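Mobile Robots and Automation
Handout 7: Notes from our visit to the Okafor sidewalk navigation lab
Posted Nov 9, 2019

Read this before the next lecture, please, even if you came along. I talked to several of you on the way back and it was clear that people standing at different ends of the room heard quite different things!

Our host was Precious Botha, who runs the simulation side, with Dinesh Garg at the keyboard. The robot itself is called Ruvlow. It is a delivery robot meant for sidewalks, it stands a bit under knee height, and most of its driving so far has been done inside a simulated city. That is what we went to see. A few of you hoped to ride the elevator with the real one, and Marthinus Lekota did let us push it around the hallway at the end with the motors off. It is heavier than it looks.

1. Why start in simulation

Dinesh's answer was short: you can fail all day. A run that ends in the gutter costs you the time to press reset. The lab had 1,709 logged runs in the city model when we visited, and 369 of them ended early because the robot left the sidewalk, got stuck or stopped and would not move again. Those 369 are the ones they study. Precious said she gets more out of a bad run than a week of good ones, and you could tell she meant it – she had favorites.

Work out the early-stop rate for yourselves and keep it handy. We will compare it with the numbers from your own grid worlds.

2. What the planner has to sort out

Review the terms from Handout 5 (free space, obstacle, cost map, goal). In the demo the planner got a goal on the far side of a block and had to pick its way there. The hard parts were:

Curbs. From low down, a pale curb next to pale paving has very little contrast. The depth estimate helps, but only up close.

Shadows. A hard shadow edge can look like a drop or a change of surface. An early version of Ruvlow refused to enter shade at all. I loved this story.

Thin things. Poles and bollards take up few pixels at a distance, and a coarse cost map can lose them between cells.

People. They move, so a cell that was free a moment ago may not be free now.

Views from the simulated city: a street crossing, then two stretches of sidewalk.

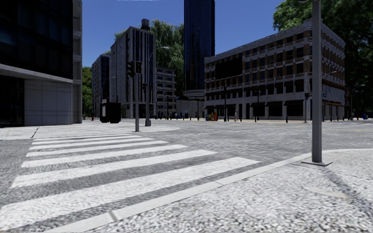
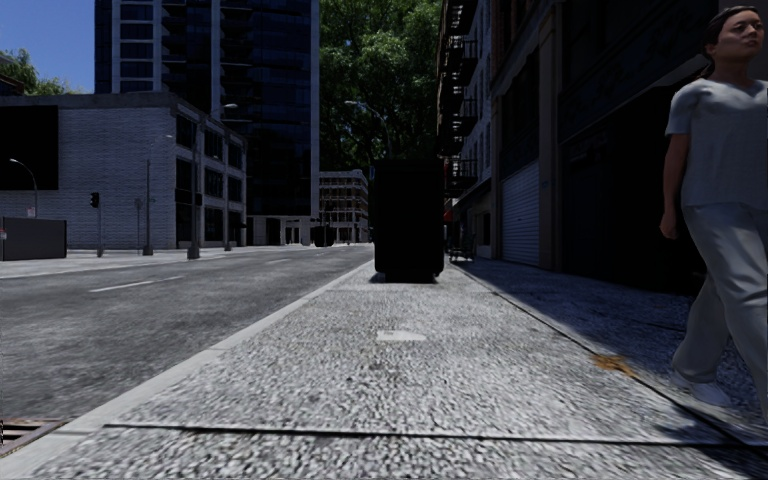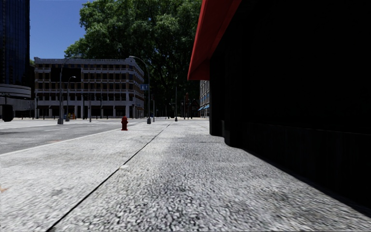
3. The cost map, again

Several of you asked why the planner does not simply take the shortest path. Nobuhle Cele drew this on the whiteboard and I will repeat it as well as I can. Each cell gets a base cost for its surface. On top of that comes a cost for being near an obstacle, which falls off with distance. Sidewalk is cheap, road is very expensive, and a marked crossing sits in between, but only while the crossing is judged clear. The planner adds it all up and takes the cheapest route. If you make the obstacle cost too high the robot finds every narrow gap impossible and sits there. Make it too low and it scrapes along the furniture.

She then changed one weight, live, and ran it again. The new route swung out wide and added 135 cells to the path! One number. Please try the same thing in your own code before class – pick a single weight, double it, and write down what happens to the path length.

4. From simulation to the street

The part I most want you to think about. The simulated city has clean light and tidy ground, and the real test block in Trosville has wet leaves, delivery carts and dogs. Marthinus was frank about the gap. The first outdoor trial was in July and the robot covered about 200 meters before it stopped in front of a patch of fresh concrete and stayed put. They have since varied the ground textures and the sun angle in training, and he thinks the textures mattered more. He has not tested the two separately, so treat that as a hunch.

Mpho Adams asked whether the simulated walkers ever react to the robot. They do not, at present. They follow set paths and Ruvlow has to do all the avoiding. Great question, and it would make a good final project for anyone still looking.

5. For next time

Read the cost map section of Handout 5 again. Bring your path length results, on paper or on a laptop. Write half a page on one failure from the list in section 2: what the sensor gets, what the planner wrongly concludes, and one change you would try first.

If you want more on wheel slip, the Cemside notes on the course page are still the clearest thing I have found. Skip the appendix, it uses different symbols from ours.

Whoever left a gray scarf in the lab, Precious has it at the front desk.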